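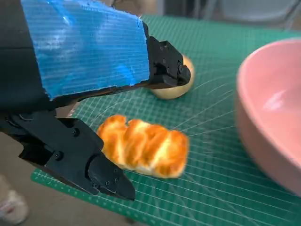
Gripper open at the braided roll, wrist camera view. Pink bowl at right.

Kingi arm, shared workshop build
Progress report to the Braltuseo small projects fund, period ending February

Summary
The arm is assembled and running on the bench. Both fingers are fitted, the wrist camera is mounted, and we have started pick and place trials with food items. Spending is within the grant. We are behind on the enclosure and ahead on recording.

Work done
The gripper was rebuilt once in this period. The first set of fingers flexed at the joint when they closed on anything wider than a pencil. The new set is made up from plates and brackets held with screws, so a single part can be swapped without taking the whole finger off. The blue tape on one finger is temporary and will come off when the final covers are cut.

The wrist camera sees both fingertips and the space between them, and that was the main thing we wanted from it. A cutting mat is laid on the work surface. The printed grid gives us a quick way to put items back near the same starting place between runs.

Trials
We logged 808 attempts at picking up one item and placing it in a bowl. Of the last 100, 73 were good on the first close. Smooth, round items gave the most trouble because they roll when one finger touches before the other. Braided rolls are easier if the fingers come in across the short side. Lengthwise, the arm tends to push the roll along the mat.

We changed the closing speed in the middle of the period, so early and late results should not be compared directly. The log marks where the change was made.

Problems
One wrist motor ran hot in long sessions. We now stop after 70 minutes and let it rest. A replacement from Imura is on order — the delivery date has moved twice.

The control software, Closivora, lost its saved positions after an update. We went back to the older version and keep a copy of the positions on a separate drive.

Other members use the workshop in the evenings, so most of our runs are done before noon.

Money
The second payment has covered the motor, the finger parts and the camera cable. The enclosure panels have not been bought. We ask to carry that amount into the next period.

Next period
Fit the new motor and repeat the round item trials at the slower closing speed. Cut the finger covers. Buy and fit the enclosure panels. Write up the wiring so that other members can run the arm — a draft is started, with the power section still to do.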